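Eggs, again, and the plates after

2021-07-24

Quick one, I have bread to pick up before Avotiņš closes and the line there is terrible on market mornings. So. Eggs.

A couple of you wrote after the last post wanting to know how the upstairs table is working out, and whether we really eat up there now or if that was just a spring thing. We do. Most breakfasts. The downstairs kitchen gets dark and everyone puts their mail in it. Upstairs there's the railing and the window and you can hear the street a bit, and there's a plug, so slowly everything has crept up the stairs. First the kettle (went back down), then the toaster (also went back down), then the big black and white boxes, which have stayed, because carrying them once was enough for my back thank you.

Scrambled this time. I've changed how I do them so skip down if you only came for the plates.

Old way: hot pan, eggs in, panic. New way is lower and slower and I take them off before I think they're done. Butter first, a small lump. Salt goes in the bowl, not the pan. A splash of milk if the milk needs using, otherwise none, can't taste the difference. 12 eggs is too many for my pan, tried it at Easter, ended up with a sort of cake. Don't stir constantly. Push them, wait, push them. When it looks like it needs another minute, it doesn't.

Then everything onto one round plate in the middle and people fight over it. Saves on dishes, which was the whole idea, except then the one plate is the plate with all the egg on it.

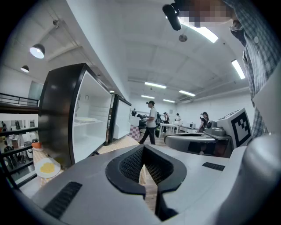
Can you make scrambled eggs ahead of time?
You can, but they go rubbery and leak a bit. If you have to, undercook them, keep them covered somewhere barely warm, and eat within 20 minutes.

Okay, cloths. I keep changing my mind. A pattern hides more than plain, that's the only rule I've got. I had a plain white one from Keltilier when we first moved to Bodora and it lasted one jam. Checks are good. Dots are good. Anything busy. Also get one that's bigger than you think, the ones that stop right at the table edge ride up every time someone leans in, and then the plate goes with it. I lost a saucer that way. And a bit later its cup.

Wash them cool, hang them damp, don't iron. I ironed one, once, to be nice for guests, and they put a newspaper on it.

The other thing about eating upstairs is that egg dries while you're talking. I never noticed downstairs becuase the sink is right there. Up here you sit, somebody tells a long story about parking in Fitisbridge, you have more coffee, and by then the plate has that yellow film that might as well be paint. So the plate gets dealt with at the table now, or near enough. Scrape straight away. Bread works better than a fork for this and then you get to eat the bread.
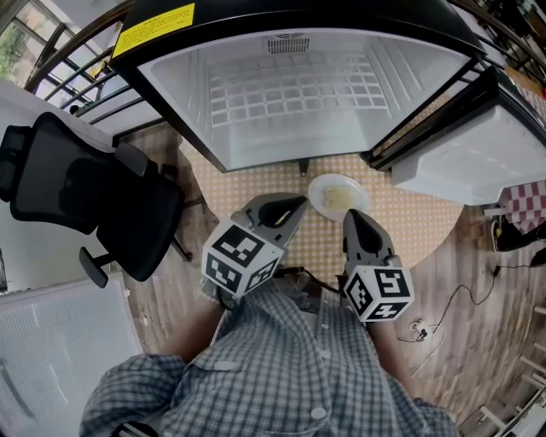 HOME > UPSTAIRS > THE TABLE

Right, the layout, since that's what people keep asking about. It's a round table and I'd go round again. Nobody gets the corner. The downside is that anything square on or next to it eats up more room than it should, and the big box is very square. When it's open you want your cup well over to the other side. Learned that with a full cup.

The smaller one lives next door to it. I go back and forth on whether we need both up there. We don't, probably. But the shelf downstairs where it used to be is now full of jars, so.

Chair is just the black mesh one from the desk. It rolls over for breakfast and rolls back for work and I've stopped pretending I'll buy proper chairs. There was a pair at the Fitisbridge sale for 34 and I walked around them for so long somebody else bought them. Fine. The mesh one is comfier anyway, and crumbs don't sit on it, they go through it, onto the floor, and the floor is the wood-look kind that sweeps in a second. Keep the broom upstairs!! I can't say this enough. If the broom is downstairs you will not go and get it.

Desk stays by the window. I tried swapping it with the table back in October so we'd have the view while eating, all that green, but then the sun hit the screen every afternoon and I got nothing done. Swapped back. Two goes of that and the floor has a scratch I've put a rug on.

So, plates. Scrape first, I said that. Then, if you're putting a plate in anything with a rack, stand it up. I know. Everyone knows. But I lived with a person for years who laid them flat in a stack and was puzzled by the results. On edge, a gap either side, and the same direction all the way along so you aren't untangling them after. The awkward one is always the first, with nothing next to it, it wants to roll. I start at the side by the rack and work out.

Hold it by the rim, low down. You get less egg on you and it goes in straighter.

Inside ours it's all white, with a round fan grille on the back wall, and white plastic shows everything. I wipe it down at the end of the week, damp cloth, bit of vinegar, then a dry one. The slats are the annoying part. An old toothbrush gets in there. Do the slanted vent bits as well, they collect dust like you wouldn't beleive.
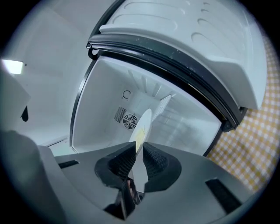
How do you get dried egg off a plate?
Cold water first, left to sit, then warm water and soap. Hot water straight off sets the egg and you'll be scrubbing for ages. A pinch of baking soda on the sponge helps with whatever's left.

Forgot to say, round plates only up here. I had some squarish ones with a high rim, looked lovely, didn't stand up in anything. They're under plants now.

Also forgot: pepper after, not before. It goes gray in the pan.

Things I still want for the upstairs table, if anyone's getting rid of any: a hook for the dish towel, a tray with actual sides, 2 more of the plain white plates (small ones, the size for toast). I'll trade jam. It's plum and it set a bit hard but it's good with cheese.

Next post is either the jars or the stairs, depends how the stairs go. Bread now, bye.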